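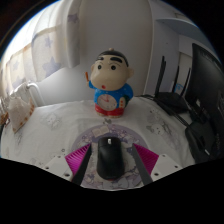
Saturday, April 17, 2010

Desk corner, back room. Swapped the bare tabletop for the white cloth with the grey cat drawings and put the round mouse pad on top of it. Black mouse on the pad, boy clock at the back.

Cloth: cotton from Ekpo, washed before use. It creeps if pulled from one side. Fixed with double-sided tape along the rear edge, 2 strips. Front edge left free so it can be lifted for cleaning.

Pad: stays put on the cloth with normal mouse movement, shifts on a fast swipe. Garba suggests a square of shelf liner underneath. To try on Monday.

Tracking: the pattern on the pad is busy, purple on lavender, and I expected the pointer to jump. No jumps in four passes at the slow setting. At the fast setting a slight stutter near the rim, not repeatable. Directly on the cloth it is poor – the pointer drifts over the folds.

Clock: movement replaced with the Zundel one, part 2619. Red hands refitted, minute hand was fouling the hour hand and has been bent forward a little. Set against the wall clock at noon. Check again at the end of the week.

Still open: cable route for the lamp. Dalva has the clips.

Filed under: Bench Notes, Desks & Surfaces

Comments (3)

Khôi Thân: Shelf liner marks white cloth after a while. Use the clear sort.

Titilayo Ojo: Which tape? Ours left glue on the veneer.

Ese Wike: Clock was two minutes slow on Thursday.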